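About Dranport Toy Repair

Most soft toy hospitals will tell you they can save anything. We don't believe that, and after 17 years of opening up other people's bears we think you shouldn't either. Some fur is too far gone. Some stuffing should have been left where it was.

Dranport began as a side counter at Van Wyk, the upholstery shop, and we still buy our thread from them. We've logged 1,069 repairs since then, mostly seams, ears and necks. We turn down up to 40 toys a year and tell the owner why.
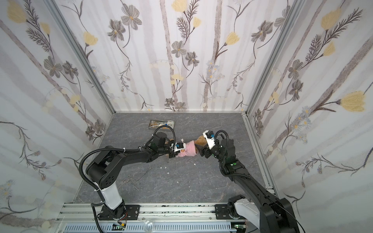
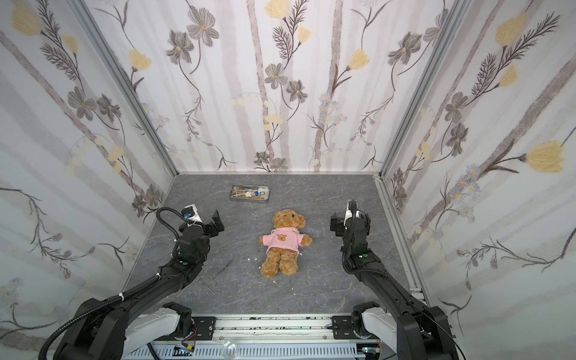 Teddy in a pink T-shirt, with the tool tray and the ring-handled clamps.

We are wary of special kits. The trade sells plenty of them, and a good many are ordinary sewing notions in a nicer box. Clamps and small scissors do most of what we need. A long pair of forceps will get filling down into a paw that fingers can't reach. Clothes are listed on the ticket separately from the toy - ask us to if we forget.

We don't promise "good as new" either. A closed seam is still a seam, and matched fur rarely matches in daylight. If that bothers you, the Flullport branch keeps a book of 140 finished jobs you can look through before you hand anything over.

Drop-off is at the front counter, late opening Thursday. Quotes are free and written down. Please don't wash the toy first.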